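Gearmotor Exchange and Repair: Your Questions, Answered as Best We Can
Prillano Drives, Stindatham
Updated Sep 28, 2024

We get a lot of phone calls, and we do enjoy them, but plenty of you are ringing from a noisy floor with a stopped line behind you and would much sooner just read the answer. So we've put the usual ones on a page. If yours isn't among them, ring anyway and ask for Lorraine Holroyd on the service counter.

What sort of drives do you look after?

Small and mid-sized gearmotors, mostly the worm and helical kinds you find on light conveyors, indexing tables, labellers and packing lines. We rebuild our own Hulme range, naturally, and most other makes too, provided we can still get bearings and seals for them (with the older metric ones it's a bit of a treasure hunt, but we're fond of those). We don't do marine gearboxes or anything you'd need a crane to get onto the bench.

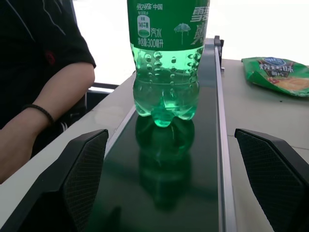 Bottled soft drink on a dark, glossy belt.

How does the exchange program work?

You send us the tired unit and we send you a rebuilt one off the shelf, with the same ratio, same mounting and same shaft. The Hulme 1477 and the Hulme 2598 are nearly always in stock. The 3918 is slower, as we cut the worm wheels for it in batches, so please don't wait until it's howling before you get in touch! You have a month to return the old one in the box we supply, and once it's here we release your deposit.

My gearbox is leaking a little. Can I keep running it?

For a short while, perhaps, if you keep an eye on the level and the drip isn't landing anywhere near product. A weeping output seal often means the shaft has worn a groove where the lip rides, and a new seal on a grooved shaft will be weeping again before long. We can fit a sleeve over the worn part, and it's a lovely cheap repair when it's caught early. Check the breather as well. If it's been painted over, pressure builds up inside and pushes oil past a perfectly good seal.

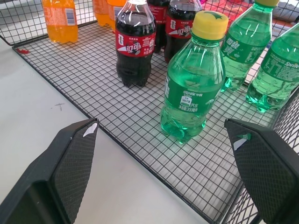
Sending Us a Unit

Drain the oil first, please, and put the plugs back in. Couriers are very unhappy about oily cartons, and so is whoever's been packed in next to you. Leave the motor on if you can, and tape the key to the shaft so it doesn't wander off. Then take a photo of the nameplate, even if it's scratched, and email it with your return address and a phone number someone will pick up.

If the plate has gone altogether, count the turns of the input shaft for one full turn of the output and measure the bore in millimetres. We can usually work out the rest from there.
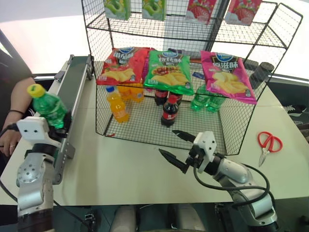 Can I use synthetic oil in a worm gearbox that came with mineral oil?

Check the seals and the type of synthetic before you pour anything. Polyglycol oils are excellent in worm drives but they don't mix with mineral oil, so the box has to be fully drained and flushed, and some paints and seal materials don't care for them either. PAO synthetics are easier to live with. Tell us the model and we'll tell you what we'd put in it.

How long is the warranty on a rebuild?

Our rebuilds are covered for 2 years, parts and labour, counted from the date of dispatch. It doesn't cover running dry, shock loads from a jam, or a unit that's been turned to a new mounting position without moving the breather and topping up the oil. That last one catches out very good fitters, so do ring us if you're flipping a gearbox on its side.

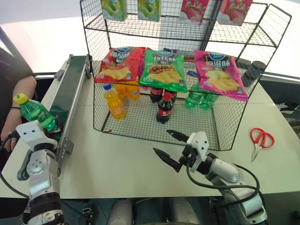
Keith Bainbridge wrote to us in April to say that his depot in Vavivton had changed the same worm unit over and over before someone thought to check the chain tension, and he wondered whether we might mention it here. We're very glad to, Keith. An overtight chain puts a heavy side load on the output bearing, and a rebuilt box will suffer for it just as quickly as the old one did. Leave a little slack on the return side, and check it again once a new chain has bedded in.

Do you come out to site?

Within a morning's drive of Stindatham, yes, for alignment checks and noise complaints. Further out, we'll ask for a sound recording and a few photos of the drive and its guard, and go from there. Callouts are booked through the service counter.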